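Search this repository Go Clear

Kandeck household objects, floor and tabletop set

Graziella Galli, 30th April

What this is

A labeled set of 2381 pictures of ordinary household things: bowls, the things people put in bowls, floors, and the things people leave on floors. It was put together for people working on tidying, meaning what is in view, what it is sitting in or on, and whether it ought to be picked up. Vikas Lodhi wrote the first version of this card in January. I have rewritten most of it because I thought it promised too much.

The old card called the set "a comprehensive picture of everyday clutter." It is nothing of the sort. It covers a few kinds of object in a few kinds of place, and the labels are only as good as the person typing them in.

Labels

Every picture has an object list, a surface, and a tidy field. The object list is free text, cleaned up afterward by Pei-shan Sin. The surface is picked from a short menu. The tidy field is "yes," "no" or "can't say," and I would ask you to treat it with suspicion.

Take cables. Is a cable on a floor clutter? Vikas says always. Berhanu Woldegiorgis says a coiled cable has been put away as far as most households are concerned, and a straight one is in use, so only the tangled ones count. I can argue either side and so could you, which makes me doubt that the field measures anything beyond who was labeling.
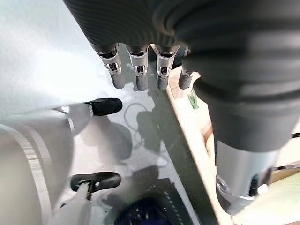
Floor, light gray, with a thin cable lying in loose loops. Tidy field: can't say.

Pale cables on pale floors are also where things get missed. We pulled 100 floor pictures and had Noémie Fortin label them again without seeing the first pass. She disagreed with the tidy field on 23 of them. The old card described this as "strong agreement." I don't think it is, and I don't think it would have got better with more pictures of the same floors. Strong light makes it worse, and so does shadow falling across part of a loop.

Bowls and contents

The bowl pictures were meant to be the easy half. A bowl has a rim, the rim usually has a color, and whatever is inside it is inside it. In practice the contents overlap, and labelers fill in what they can't see. 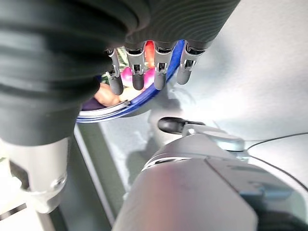
The worst habit was naming fruit. Someone sees a rounded pink thing and writes "peach" or "dragon fruit," and the next person, seeing the same pink, copies it. Pei-shan went back through these and changed any name that rested on color alone to a plain wording such as "pink rounded object, maybe plastic fruit." It reads clumsily. I would still take it over a confident guess, and please don't "fix" it in a pull request.

The same goes for tan and beige items. Several were listed as potatoes in the first pass with no better reason than their being beige.

Known problems

- Bowl color means rim color. If the inside of the bowl is another color, the label won't tell you.
- "Inside" and "behind" get mixed up when a bowl is seen at an angle.
- The surface menu has no good choice for a plain light surface that could be a floor or a table. Labelers picked whichever came first.
- There are 2 spellings of "gray" in the object lists. Search for both.
- Skirnine and Pellegrini labels use different tidy rules. They were merged anyway. Filter on the source column if that matters to you, and it should.

What I wouldn't use it for

Counting what a bowl holds. Telling real food from toy food. Any claim about how people keep their homes. I have seen the set quoted for the last of these, in a Ganton slide deck, and nothing in it supports that.

Changes

Fruit names softened. Tidy field kept, against my advice. Relabeled floor pictures stored in a separate column so you can compare them with the first pass. Vikas's original card is in the old folder for anyone who prefers it.

Corrections go to Noémie. Please give the row number and say what you can see, including the parts you can't.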